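Gudine Two-Arm Teaching Station

Home / Teaching equipment / Two-arm stations

Made by Cedatlow. Supplied assembled and calibrated. Lead time on request.

Overview

The Gudine is a bench-mounted station for teaching assembly tasks to a pair of robot arms. An operator drives both arms at the same time and the station stores the motion, gripper position and camera images as one take. Takes can be replayed on the station or exported for training.

It is intended for small-part work where one hand holds and the other acts – fitting boards into housings, closing lids, driving screws, routing short leads. It is not intended for heavy parts or for work above shoulder height of the arms.

Teaching modes

Two modes are included in the base licence.

Hand guiding. The operator holds the arm near the wrist and moves it through the task. Gravity compensation is active while the enable switch is held. This mode suits coarse positioning and setting start poses. Gripper opening is set from the foot pedal.

Remote control. The operator moves a pair of Baloyi leader handles and the arms follow. Each handle has a trigger for the gripper and a thumb button to mark the start and end of a take. Motion scaling can be changed between takes but is locked during one. Use this mode for contact work, such as seating a board on its posts, where a hand on the arm would disturb the force readings.

The two modes can be combined. A common method is to set the start pose by hand guiding, then record the task by remote control.

Typical task: enclosure assembly

The standard trial task uses a square plastic enclosure with screw posts in the inner corners, a separate lid and small circuit boards. The left arm steadies the box and the right arm carries a cordless electric screwdriver. Parts are laid out on the bench within reach of both grippers and may be moved between takes so that the recorded set covers a range of starting positions.

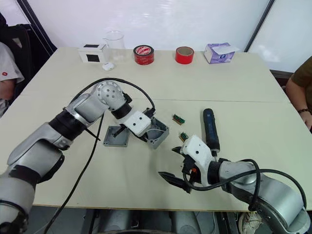
Grippers and tool holding

Both arms are supplied with parallel grippers. Fingers are replaceable without recalibration if the same finger type is fitted. Long tapered fingers are recommended for boards and lids. Short flat fingers are available for larger housings.

Handheld tools can be gripped directly or fitted in a Ciswood tool cradle, sold separately. The cradle fixes the tool axis relative to the wrist and is recommended for screw driving. Tool start and stop can be wired to the spare digital output on either arm.

Gripper cables must be given enough slack for full wrist rotation. Check this before the first take of each session by running the wrist sweep from the setup menu.

Recording

Joint positions, gripper opening, wrist force and all camera streams share one clock. A take is written to disk when the operator presses the end button. Takes shorter than two seconds are discarded by default – this limit can be changed in the settings file.

After each take the operator marks it as good, failed or unclear. Failed takes are kept unless deleted by hand. Notes can be added as free text.

Specifications

Arms: 2
Joints per arm: 7
Warm-up time before calibration: 10 minutes
Teaching modes: hand guiding, remote control
Mounting: front edge of bench or floor pedestal
Export: joint log, video, take labels

Bench requirements

The work surface must be level and must not move under side load. If tables are joined, clamp them and check the seam for a step. A plain, matte surface gives the most even camera exposure. Keep loose items behind the work area where the arms will not sweep them.

Not included

Bench, handheld tools, tool cradle, work parts, export workstation.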